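Notes for Unit 2 – Learning a bin-packing task from demonstrations

Okay, picking up where we ran out of time before the break. I promised I'd go through the Jallik project properly, because it's the one I know best and because it went wrong in ways that are useful to you. The task is as plain as it gets: two arms, a bin, a couple of grocery-type items, put the items in the bin. The method is imitation learning, so a person drives the arms, we record everything, and a network learns to copy the motions from the camera views and the joint readings. 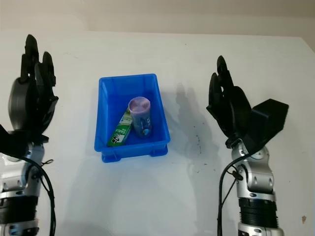
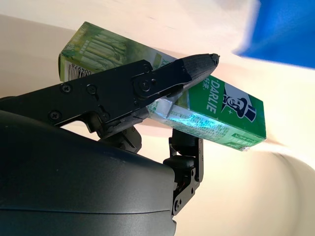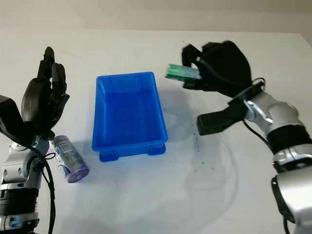

Isn't this just a very expensive playback machine, Roncombe asked after the first version of this lecture, and if it is, why not script the motions and go home early?

I love that question, so let's stay on it for a bit. If the items always started in the same spot, then yes, script it! A scripted pick is cheap and you can read the code. But once you let the items start anywhere the arms can reach, and in any pose (a cylinder on its side needs a very different grasp from one standing up), your script grows a branch for every situation, and then a branch for the situations where two branches disagree. I wrote one of those scripts. I don't want to talk about it.

What the learned policy gives you is a smooth in-between. It has seen a box grabbed at one angle and at another angle, and for the angles in the middle it usually does something sensible. Usually!

The data

We recorded 2474 demonstrations in all. That sounds like a lot and it felt like a lot, but a good chunk of them are near-copies of each other, because people settle into habits when they drive a robot. They grab the same item first, they come in from the same side. The policy picks up those habits and treats them like rules. Please write this down, it comes back in the homework: the number of demos matters less than how different they are.

Camera views

The policy gets a head view and a wrist view. The head view is good for the layout (where is the bin, which item is left). It is bad at the last little bit before contact, when the hand covers up the very thing it's reaching for. The wrist view is the other way around. Up close you get edges, print, and how the object sits against the finger, but you lose most of the table. Shiny packaging is a pain in the wrist view too – a patch of glare can wipe out the printing, and the network may have been leaning on exactly that printing to tell which way the box is turned.

So how do you combine them? We run each view through its own encoder, glue the features together with the joint readings, and predict a short chunk of future actions instead of a single step. Our chunk length is 18 steps. Go shorter and our arms got jittery, go longer and they kept following an old plan after the object had slipped. I'm not claiming 18 is magic. It's what worked at our control rate.

The result

With both views, the policy finished the full task (both items in the bin, no help from us) in 77 percent of test runs. That was lower than I'd hoped. Most of the failures were at release, by the way, and I'd expected them at the grasp. The hand would open a touch too early and the item would catch on the rim. When I went back through the demos, there were hardly any where the person recovered from a bad release, so the policy had no idea what to do next. It just carried on to the second item like everything was fine.

The fix we're trying now is to start some demos from the bad state on purpose: item leaning on the rim, hand already open, go. We call that set Hutodside, after the folder it lives in, and it isn't part of the 77 percent.

For next time

Read the Ehlers handout, at least the part on action chunking. Then sketch two starting layouts you think our policy would fail on, and write a few lines on which camera view would let you down and at what moment. Drawings can be ugly. Bring them on paper, please, the upload page is still broken.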